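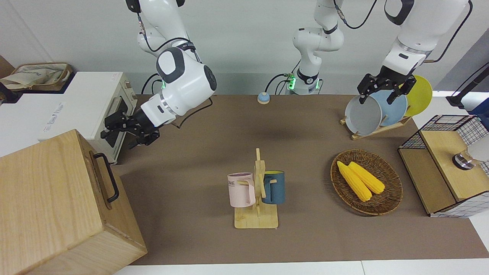
Bench Tips for Recording Kitchen Demonstrations
Stomlow Training Kitchen - Guidance for Operators

14 comments | 3 shares

The following recommendations apply to all operators who record teleoperated demonstrations at the kitchen benches. They supplement the safety sheet posted at the door and do not replace it. Operators who are new to the work are asked to read the whole page before their first session and to keep a copy within reach.

Preparing the bench

Clear the bench of anything that does not belong to the task list. A stray pen or roll of tape will appear in every episode recorded that day, and the learning system may come to treat it as part of the kitchen.

Wipe the tabletop covering with a dry lint roller. Do not use a damp cloth on felt or paper coverings. Crumbs and threads should also be removed from the gripper fingers with a soft brush.

Place dishes, mugs and food items within the zones given on the task card. Within each zone, vary the position from one episode to the next. Turn a mug handle a little, exchange two plates, or move the basket by the width of a hand. A set of episodes in which every object sits in the same spot is of little use to the Nevano training group and will usually be sent back.

Plates should stand fully in the rack slots before recording starts. A plate that leans on its neighbor is acceptable only when the task card calls for it.

Grasping handles and rims

Most rejected episodes in February involved a poor first contact. Operators should bring the open gripper level with the handle, pause briefly, and then close. Closing while the arm is still traveling tends to drag the object toward the operator's side and teaches the system to do the same.

For bar handles, aim for the middle of the bar. For plate rims, approach from above with one finger on each face of the plate, and lift straight up until the lower edge is clear of the rack. When both arms are in use, settle one grasp completely before asking the other arm to pull, push or lift.
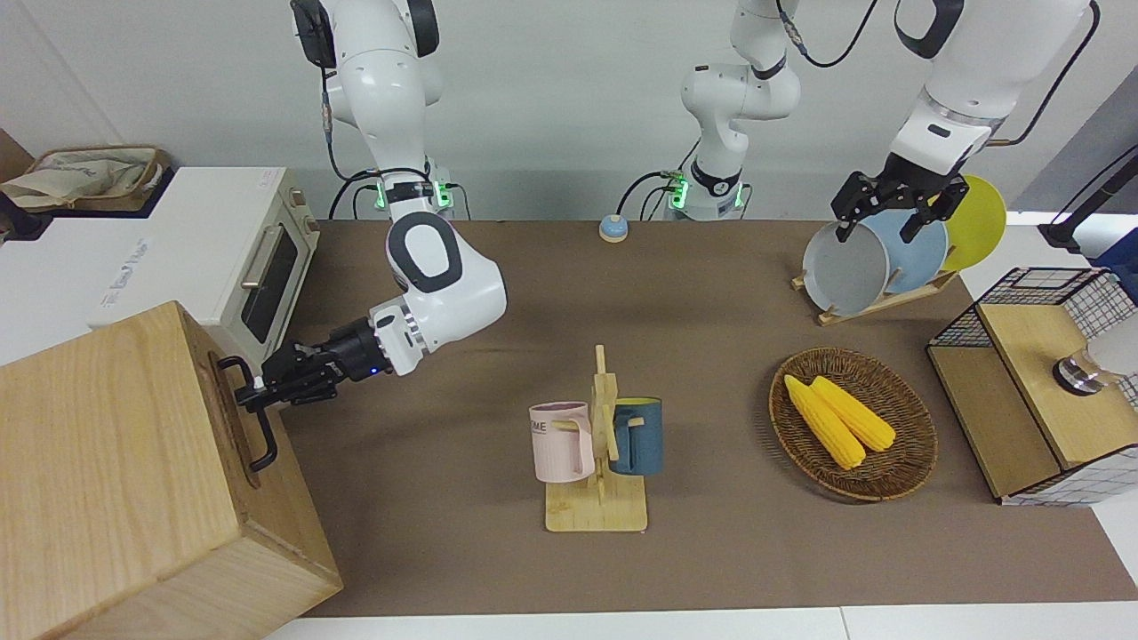 Valdemar Damgaard asked whether the pause before closing should be trimmed out afterward, as his own episodes had been running long. It should not be trimmed. A short pause is part of a good demonstration, and the Telanex software already discards idle time at the beginning and end of each file. Pauses in the middle are kept. Operators who find that their pauses exceed two seconds should practice the approach a few times without recording.

Mistakes during an episode

A mistake does not always spoil an episode. If a mug slips from its peg and can be picked up again with the grippers, continue, finish the task, and mark the episode "recovered." Such episodes are valuable and are stored in their own folder.

If an object leaves the table, or if a hand has to enter the work area, stop the recording and mark the episode "void." Do not delete it. Void episodes are reviewed each Saturday, and a pattern among them often points to a worn finger pad or a badly placed rack.

Never repeat a movement merely to make it look smoother. An episode should contain one honest attempt at the task, with whatever corrections were required.

Labels and counts

Each episode receives a one-line description in everyday words, written at the time of recording. "Take the gray plate out of the rack" is sufficient. "Plate task" is too vague, and "execute extraction of dishware" should not be used at all. Name the color whenever more than one object of the same kind is on the bench.

The current round calls for 372 accepted episodes per bench. Recovered episodes count toward the total. Void episodes do not. Please enter the running total on the log sheet at the end of each session, even if no episodes were accepted.

Cameras and lighting

Check every camera view before the first episode and again after any break. Lenses should be cleaned with the cloth kept in the Esposito case, and with nothing else. Ceiling lights stay on at full strength. Operators should not lean over the bench while recording - a moving shadow across the tabletop can make an otherwise sound episode difficult to use.

If a camera has been bumped, do not attempt to return it to its old position by eye. Report it, and begin a new batch once calibration is complete.
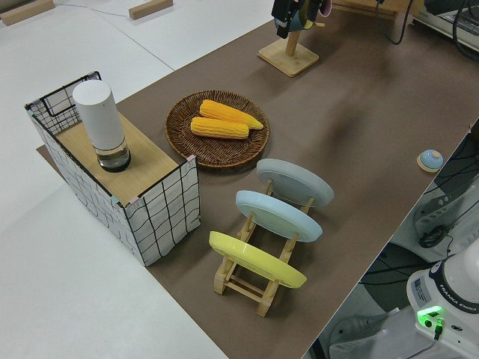 Oksana Vasylenko writes: On our bench we keep a printed still from each camera taped inside the log book and compare it with the live view before starting. It takes less than a minute. We caught a shifted side view that way which would have cost us the afternoon's batch. I would also suggest noting the time of the check, so that the batch can be split if something is found later.

The suggestion has been adopted for all benches. Stills should be replaced after each calibration, and the old ones discarded.

Closing the bench

Release any object held in a gripper, return both arms to the rest position, and wait for the software to confirm that the last file has been saved. Real food items are thrown away at the end of the day. Imitation food is wiped and returned to the bin. Leave the task card on the bench for the next operator.

3 shares | 14 comments | Print this page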